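Care of White Matte Work Surfaces

Last updated: February 27, 2026

A white matte tabletop shows wear earlier than a gloss one. Most of what looks like damage is residue: metal transfer, rubber, pencil, dried cleaner. Work through the steps in order and stop when the mark is gone.

Daily wipe

Use warm water with a few drops of plain dish soap and a well-wrung microfiber cloth. Wipe in straight, overlapping passes. Follow with a second cloth dampened with clean water, then dry. The second cloth matters more than the soap. Detergent left on a matte finish dries to a faint gray film that holds dust, and the usual response is to add more detergent the next day.

Do not use furniture polish or any spray that promises shine. The low spots in the texture fill first and the surface goes patchy.

Gray and black lines

Thin gray lines are usually metal left behind by tools, pan bases or clamp feet. Run a fingernail across the line. If the nail does not catch, the mark is sitting on the surface and will normally come off.

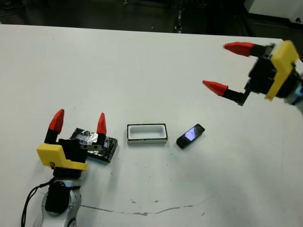 Start with a white vinyl eraser, worked along the line with light pressure. Brush the crumbs away before wiping, or they smear. If a shadow remains, make a paste of baking soda and water, apply it with a fingertip, leave it for 2 minutes and rinse. Melamine foam is the last choice. It is a fine abrasive, and repeated use in one place leaves a polished spot that catches the light from the side. Test it near a back corner first.

Rubber marks respond better to isopropyl alcohol on a folded paper towel. Dab, turn the towel to a clean face, dab again. Keep alcohol off painted tops — it softens some finishes — and open a window.

Scratches

A line that catches the nail is a scratch and cannot be cleaned out. It can be made less visible by removing the dirt packed into it. Use a soft toothbrush with dish soap, along the scratch and then across it.

Sanding is practical only on solid-color materials that are the same all the way through. For those, wet-sand by hand with 1000 grit on a flat block, using light pressure over an area well past the scratch. Printed, coated and painted surfaces should be left alone. The color layer is thin and there is no repair once it is breached.

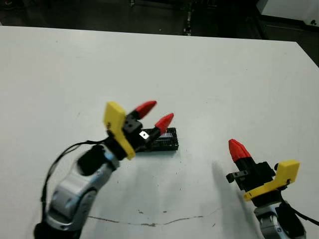
Shalini Bhardwaj writes that the eraser step worked on her bench in Trosdale, but the marks returned within 2 weeks until she checked the feet of her vise. One rubber pad had worn through to the metal. She has replaced the set and now lifts the vise when moving it.

Her fix is the correct one. Check anything that is regularly slid across the top: vise feet, toaster feet, the unglazed ring under a mug. Self-adhesive felt works for light objects but collects grit. For heavier tools use a rubber mat, and lift it for cleaning every week. Some dark rubber stains white finishes permanently, so put a sheet of plain paper beneath a new mat for the first month and inspect it for color.

Cloths

Keep one set of cloths for white surfaces only. Wash them without fabric softener, which leaves a coating and reduces pickup. A pack of 16 lasts a small workshop over a year. Discard any cloth that has been used on metal filings, even after washing.

Contact: Andilano Home & Workshop Notes | © 2026 Andilano | Back to top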